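Matier Joltex Tabletop Handling Arm

Home > Equipment > Arms and Handling > Joltex

Availability: Made to order, shipping from February
Sold as: Arm, hand, wrist camera, controller, table clamp
Software: Siltenent (license included with the arm)

Overview

The Joltex is a single arm for picking up, moving and putting down small items on a table or bench. It was designed for light clearing and sorting jobs in homes, classrooms, repair shops and packing rooms. It does some of those jobs well enough to be left alone with them. It does others only with a person nearby, and there are several common chores it can't do at all. All three groups are listed on this page, and we ask buyers to read them before ordering.

The arm clamps to a table edge. It has 7 joints and a two-finger hand with soft replaceable pads. The camera is fixed at the wrist and moves with the hand, so there is no separate camera stand to set up or keep clear. The controller sits under the table and connects to the arm with one cable.

What it can do now

Clearing soft and medium-sized items. Plush toys, balled socks, folded cloths, empty pouches and similar items are picked up and dropped in a bin. Soft items are forgiving. If the fingers close a little off center, the grip usually holds.

Sorting into bins. The arm can sort into up to 3 bins by type or by size. You show it a few items for each bin during setup and give each bin a name. New items that look like the ones you showed will normally go to the right place. Items it can't match are left on the table.

Repeated bench work. Moving parts from a tray to a fixture, or finished pieces from a fixture to a box, is the work the Joltex is best at. The tray, fixture and box should stay in the same position between runs. In our endurance test the hand completed 2,000 tray-to-box moves on one set of pads.

What it can do with a person nearby

Mixed clutter. A table with paper, fabric, toys, bags and cables on it is still hard for the arm. It will work through the easy items first and then slow down. Expect it to stop and ask for help when things are piled on top of each other. Siltenent shows a message on the tablet and waits until someone moves the item or tells the arm to skip it.
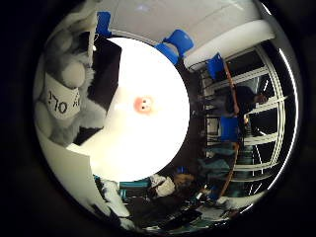
View from the wrist camera over a crowded work table, with a gray plush toy on the left.

The wrist camera uses a very wide lens. Things close to the hand look large, and straight lines such as window bars bend toward the rim. Siltenent corrects for this when it plans a move, and the tablet can show either the corrected view or the raw one. Most users keep the raw view on because it takes in more of the room.

Large pale or shiny objects close to the lens can hide what is behind them. When that happens the arm backs away and looks again from another angle before it reaches. This adds a few seconds to each pick. You can turn the second look off for bench work where nothing changes, but leave it on for clutter.

Thin or flat items. Single sheets of paper, cards and flat plastic bags are often missed on the first try. The optional scoop fingers help with these, though they are poor at gripping round items, and changing between the two sets has to be done by hand.

What it can't do yet

- Fold laundry. It will move a shirt from one place to another. It won't fold it.
- Wash or load dishes. The hand isn't sealed against water.
- Untangle cables. It may lift one end and drag the rest.
- Handle open liquids, knives, hot items or glass.
- Pick up anything from the floor when clamped to a standard-height table.
- Work around young children or pets without an adult in the room.

We are asked about laundry more than anything else on the list. Our own folding trials are still going on and we have no date to offer. If folding is the main reason you are looking at an arm, we suggest waiting.

Comments from the test bench

Lalit Awasthi runs handling tests at Matier and wrote the setup guide that ships with the arm. His advice to first-time users is to start with one kind of object and one bin. "People clear out a junk drawer onto the table on the first morning and then judge it on that," he says. "Give it socks for a day. You'll learn how it moves and where it gets stuck, and you'll set the next job up better."

He also recommends timing the job by hand first. A person clears a table faster than the Joltex in almost every case we have tried. The arm makes sense when the job can run while people are doing something else, or when it repeats all day and the same person would otherwise have to stand there.

Specifications

Joints: 7
Reach: 26 inches from the base
Hand: two fingers, soft pads, powered open and close
Camera: wrist mounted, wide angle, color
Mounting: edge clamp (included) or bolt-down plate (optional)
Controls: tablet app, foot pedal, stop button on the base
Use: indoor, dry locations only

In the box

Arm with hand and wrist camera fitted, controller, table clamp, stop button, foot pedal, power cord, spare finger pads, lens cloth, printed setup guide. The tablet is not included.

Options

Hakim scoop fingers - for cards, packets and other flat items. Fit the standard hand with no tools.
Hakim bin set - 3 stackable bins with printed markers that Siltenent recognizes without setup.
Bolt-down plate - recommended for shop benches that get bumped or shaken.

Setup and care

Clamp the arm to a solid table. Glass tops and folding tables are not suitable. Keep the area behind the base clear, as the elbow swings back farther than most people expect. Run the reach check in Siltenent before the first job and again any time the arm is moved to a new table.

Wipe the lens at the start of each day. Dust from soft toys and fabric builds up on it faster than you would think, and a dirty lens is the most common cause of missed picks reported to our support desk. Finger pads should be replaced when the surface looks smooth or starts to peel.

Bright lamps pointed at the work area can also cause misses. Even overhead light works best. If the arm keeps passing over a white or glossy item, move the lamp or put a dark mat under the item.

Warranty and returns

The arm and controller are covered for 26 months. Pads, scoop fingers and bins are wear items and are not covered. Unused arms may be returned in the original carton. For used arms, contact Matier support first - in many cases a missed-pick problem can be fixed by changing the job settings.

Related items: Joltex spare pads, Hakim bin set, Siltenent extra seat license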